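Stock Control for Small Businesses
Handout 4: Reorder points and safety stock
Tutor: Wenceslao Cortés
Revised 8/30/23

We use cookies to remember your settings and to see which pages are read most. Accept all / Manage choices

Last time we looked at how to value stock. This handout deals with when to order more of it. Bring a calculator to the session, and your notes on lead time from Handout 3.

1. The reorder point

The reorder point is the stock level at which you place a new order. If you wait until the shelf is empty, you will have nothing to sell while the delivery is on its way. If you order too early, you pay for storage and tie up cash.

The basic sum is:

Reorder point = daily usage x lead time in days

Lead time runs from the moment someone decides to order until the goods are checked in and ready to pick. Students often leave out the checking in. At a small firm this can add a day or two, especially when deliveries arrive late in the afternoon.

2. Worked case: Wevico

Wevico sells door fittings by post. Its hinge packs come from one supplier, Ummont, in lots of 600. Wevico sells 18 packs on each working day. The lead time is 12 working days.

18 x 12 = 216

With no safety stock, Wevico should reorder when it has 216 packs left. This only works if sales stay level and Ummont is never late. 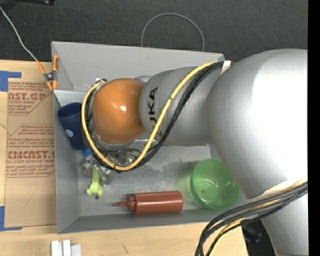
Safety stock is the extra quantity held to cover late deliveries and busy weeks. Wevico has decided to hold 60 packs. The reorder point becomes:

216 + 60 = 276

Note that the order quantity has not changed. It is still 600. The reorder point tells you when to order and the order quantity tells you how much. Keep the two apart in your answers and label each one.

3. How much safety stock?

There are several formulas and we will cover one of them in the next handout. For now, use the simple method:

(highest daily usage x longest lead time) - (average daily usage x average lead time)

The figures should come from records. Leave out one-off events, such as a single customer clearing the shelf for a refit, but write down that you have done so.

The simple method tends to give a high answer, as it assumes the busiest day and the slowest delivery come together. Many firms work it out and then settle on something lower.

4. Seasonal goods

A reorder point set in spring may be wrong by December. Zotus, a gift wholesaler, reviews its figures four times a year and keeps a separate sheet for candles and wrapping paper. For lines that sell mainly in one season, a fixed reorder point is of little use, and the order should be based on a forecast.

5. Exercise

Yousafzai Supplies holds printer labels. It uses 50 rolls a day and the average lead time is 14 days. Safety stock is 300 rolls. Show that the reorder point is 1,000 rolls. Then work out the new reorder point if the lead time falls to nine days and safety stock is left alone.

Write a short paragraph on whether the firm should also cut its safety stock. State what further records you would ask to see.

Reading: course text, chapter on stock levels, first half only.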